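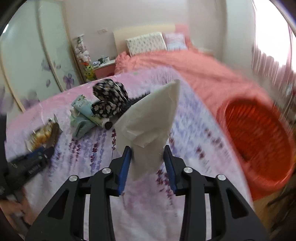 Fleneo Weighted Blanket, Queen

Price: $249
Ships from: Salgate warehouse
Weights: 8 lb, 15 lb, 20 lb
Cover: removable, cotton, zip on one long side

We put off carrying weighted blankets for years. The claims made for them tend to run well ahead of anything a bag of glass beads can do, and the first ones we were sent leaked. So read this page as coming from a shop that sells bedding and would like to keep its return rate low. If you want to be told that a blanket will fix your sleep, plenty of other stores will tell you.

The Fleneo is the one we settled on. It is made of two layers of plain woven cotton, quilted into small pockets, with glass beads and a thin polyester batting in each pocket. The cover goes over that and ties at the corners and along the sides. Those are the parts, and there is no cooling gel, copper thread or bamboo anything.

What the maker says and what we found

The maker says the weight "calms the nervous system." We can't test that and we don't repeat it on the label. Rūta Paulauskas, who does our buying, slept under the 15 lb version all through September and reported that she liked it, that she kicked it off on warm nights, and that she slept the same number of hours as before. Mārtiņš Žukauskas tried the 20 lb and gave it back after four nights. He said it felt like being parked on.

The maker says the beads do not shift. Within a pocket they do shift, of course, and you can hear it if you shake the blanket next to your ear. What matters is whether they move from one pocket to the next, and on the three samples we unpicked they had not. The stitching is tight and the thread is decent. A corner pocket on one sample had noticeably fewer beads than the one beside it. We wrote to the maker about this and got a polite reply that did not answer the question.

The maker says the blanket is "suitable for all seasons." It isn't. The batting is thin, but the thing lies flat against you with no air under it, and in a hot bedroom you will know about it. Spring, fall and winter, fine. In summer we would put it in the closet.

Choosing a weight

You will see the ten percent rule everywhere: take your body weight, divide by ten, buy that. We have asked several suppliers where the rule comes from and have yet to get the same answer twice. Go by comfort. Most people who return a weighted blanket to us return one that was too heavy, and very few come back wanting more pounds. If you are stuck between two, take the lighter.

Don't buy one of these for a baby or a small child. Anyone with breathing or circulation trouble, or who can't easily push the blanket off without help, should talk to a doctor first.

Size

The queen measures 60 by 80 inches, which is the top of the mattress and no more. It does not hang over the sides, and it shouldn't, because a weighted edge that hangs will pull the rest onto the floor by morning. Two people can share it if they both lie still. Eglė Luik in our returns department has opinions about this and suggests buying two singles.

Washing

The cover goes in the machine on warm and can be tumble dried on low. It shrank a little on its first wash, less than an inch on the long side, and not again after that.

The inner blanket is another matter. The tag says machine washable. The 8 lb probably is, in a large front loader. We would not put the 20 lb in a home machine, soaked through, and then expect the drum bearings to last. Use the big machines at a laundromat or spot clean it on a table. Dry it flat, and allow two days.

Cover colors

Gray, dark gray, and a blue that looks gray in the evening. We asked for a print and were told perhaps next year. Spare covers are $64. We think that is too much for a cotton cover with ties, and any full-size duvet cover cut down by someone who can sew would do the same job.

Returns

You can return the blanket within 30 days if the inner has not been washed. We pay return shipping on faults, such as a leaking pocket or a broken zip. You pay it if you changed your mind, and the 20 lb is not cheap to mail.

Item no. 1429
Page last checked 10 October 2019

Related items

Fleneo Spare Cover, Queen
Fleneo Weighted Blanket, Single
Ustasby Wool Mattress Pad
Ustasby Buckwheat Pillow
Salgate Flannel Sheet Set
Cotton Storage Bag, Extra Large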